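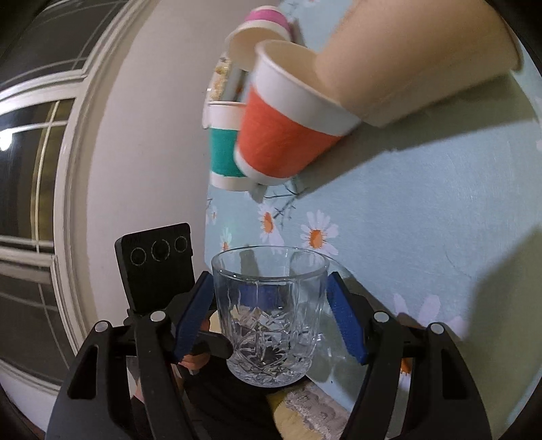 Yuzhen Xia asked, before the visitors had taken their coats off, whether the glass would be handled at the same setting as the paper cups, and whether the log would show which setting had been in force for each attempt. The reply given was that it would be, and that the log did not yet do so. The question is entered first in this record, as it determined the order of most of what followed.

Notebook entry, January 7, 2025
Visit to Kondcombe, table-handling demonstration
Entered by Samah Mansour

Purpose. The visit was arranged so that colleagues from Pleltine could observe the hand-held gripper in use on ordinary tableware and could operate it themselves. No new results were promised and none are claimed in this entry.

Arrangement. The work was carried out at a table with a flowered cloth. The cloth was retained at the request of Kondcombe, whose staff wish to have printed backgrounds well represented in the material. The items included paper cups with colored bands and a drinking glass with a cut pattern. Visitors were asked to keep sleeves and scarves clear of the linkage.

Briefing. The introduction lasted 20 minutes, against a planned ten. It covered the grip, the squeeze and release, and the procedure for marking a failed attempt. The printed sheet still gives the old name for the release step and should be corrected before it is handed out again.

Paper cups. Visitors began with these. The principal fault was excess closing force: several operators squeezed fully out of habit and deformed the wall of the cup. Approaching low, near the base, gave a steadier lift than approaching at the rim. Two attempts were discarded for a late start of the recording, which is an operator fault and has been entered as such.

Glass. The glass was taken up after the cups. The blue pads hold well on a smooth wall, but the lower part of this glass is faceted and the contact there is less even. Operators who settled one pad first and then brought in the second tended to push the glass sideways over the cloth. Closing on both sides together was better. It was agreed that the glass should be lifted only a short distance and set down again, with no transfer between operators.

A total of 117 attempts were logged over the session, from 4 operators. The Metwally method of scoring was applied, in which a dropped item and an item set down on its side are entered separately. I would note that the two are difficult to tell apart for a paper cup, and that the scoring sheet offers no guidance on the matter.

Discussion. Yuzhen Xia returned to the point about settings and proposed that the value be written to the log at the start of every attempt, whether or not it has changed. This was accepted. There was some disagreement on the tablecloth. One view was that it should be pulled flat between attempts; the other was that a cloth in use is seldom flat and the material should reflect this. The matter was left open.

Actions.
Write the force setting to the log at each start. S. Mansour.
Correct the printed sheet. S. Mansour.
Ask Skitance for a second set of fingertip pads, same texture.
Repeat the glass attempts on a bare tabletop, for comparison, before the March visit.

The session log has been copied to the shared drive under the visit folder. The spare pads are in the second drawer and not in the case, contrary to the label.

Comments (3)

Yuzhen Xia
Thank you for recording the question. Please also note that the value should be the measured one and not the one requested. They differed when we checked at Pleltine.

Samah Mansour
Noted. Both will be written if the format allows it.

Reader, Kondcombe
The drawer label has been changed.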